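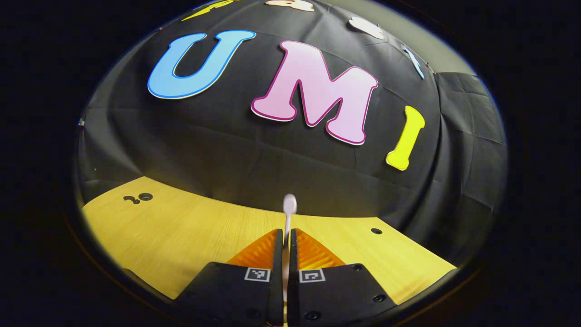

Colored letters on black cloth.

Home Reviews Cats Dogs Travel Vet Visits Contact

The Voto Potton Soft-Sided Cat Carrier
By Catherine Leckie
Tuesday, November 5, 2024

Stan is a gray cat of firm opinions, and for most of his life he has traveled to the vet in a hard plastic crate with a wire door. Getting him in required two adults, a bath towel and a closed bathroom. Getting him out required taking the top off, with the vet standing by and looking at the clock. So when the last of the door hinges snapped in the parking lot I was less upset than I should have been, and ordered the Potton.

The Potton is made by Voto, whose label says "Since 1887." I would love to know what they were doing for cats in 1887. The carrier itself is a folding bag with a stiff base, mesh on three sides, a door at one end and a second, larger door on top. It is sold for animals up to 20 pounds. Stan is well under that, though he carries himself like a heavier cat.

Assembly is described in the leaflet as "instant." You unzip the bag, the sides spring up, and you slide the base board under the pad. The sides did spring up. The base board went in on my fourth try, after I worked out that the pad has a pocket and that the pocket has a flap, neither of which is in the drawing. The drawing shows a woman laughing with a spaniel. Once it's in, the board stays put, and the floor doesn't sag when you lift the thing, which was my main worry with a soft bag. My neighbor's old one used to fold up around the cat like a taco.

The top door is the reason to buy it. I left the bag open in the hall for a week with his blanket inside, as the leaflet suggests, and Stan ignored it for six days and slept in it on the seventh. On the morning of the appointment he was not in it, naturally — he was under the bed. But lowering a cat into a bag from above turns out to be a different sport from pushing him through a door headfirst with all four feet braced on the rim. One person can do it. I did it in my work clothes and wore them to work.

The zippers have little clips that hold the two pulls together, so a cat can't nose them apart. Stan gave this his full attention between our street and the Londton bridge and got nowhere. He then sang for the rest of the drive. No carrier I have owned has any effect on the singing.

Now the complaints. The shoulder strap is too short for anyone taller than a mailbox, and the shoulder pad slides down it until it's padding your elbow. The bag has loops for a seat belt, but they sit low on one side, and in my car the belt had to be fed through backward, by feel, while Stan commented. The pad says machine washable. It is, and it comes out shaped like a potato chip. I dried it flat under two cookbooks and it has mostly forgiven me.

There's also the pocket. It's on the outside, sized for vaccination papers, and closes with the loudest hook-and-loop strip I've ever met. In a quiet waiting room it sounded as though I was tearing up a carpet. A beagle barked. If you have a nervous cat, get your papers out in the car.

The model number, should you need it for the spare pad, is 1442, and it is printed on the underside of the base board, where you'll find it after you've put everything together and the cat has gone to sleep on top.

Our vet liked it. She unzipped the top, looked in, and did almost the whole exam with Stan still sitting on his blanket, glaring. He had his shot before he'd finished being offended about the thermometer. With the old crate we would still have been looking for a screwdriver. 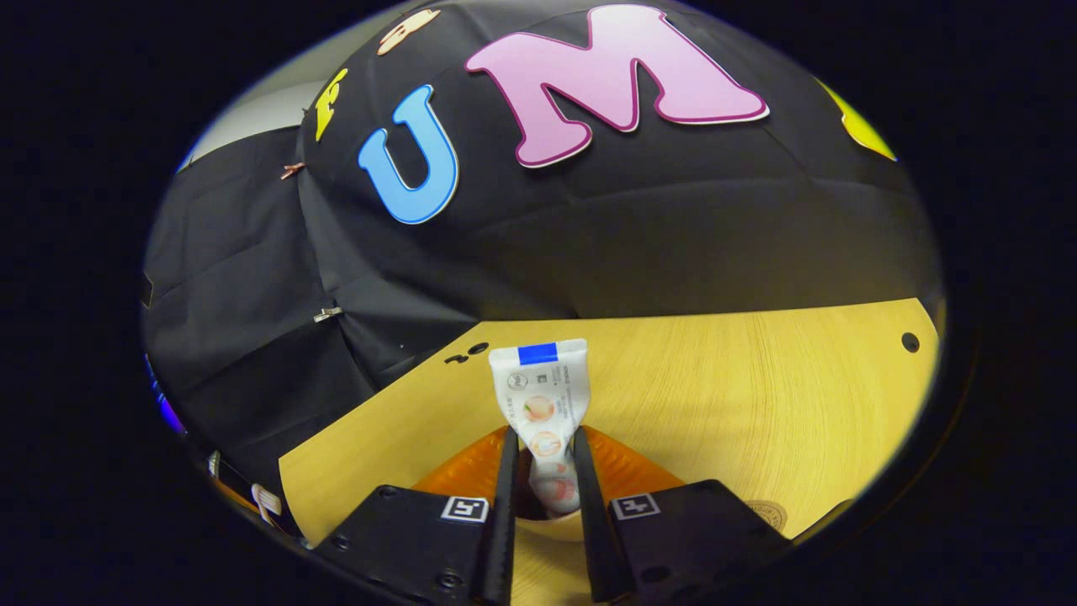

Shobha Sundaram writes that she has had the same carrier for two years with a much larger cat, and that the strap problem goes away if you throw the strap out and use one from an old gym bag. She adds that the mesh held up well until her cat found the corner by the end door, where he made a hole the size of a quarter in a single trip, and that Voto sent her a patch and a very polite letter. She would buy it again, with a different cat.

I have since tried the gym bag strap. She's right, and it's long enough that I can carry him on one hip like a sack of mail. I've checked the corner by the end door, too. No hole so far, but Stan was watching me check, so I may have given him the idea.

Good: top door, stiff floor, zipper clips, folds flat behind the dryer.
Bad: strap, seat belt loops, that pocket.
Would I buy it again? Yes, and I'd order the spare pad at the same time.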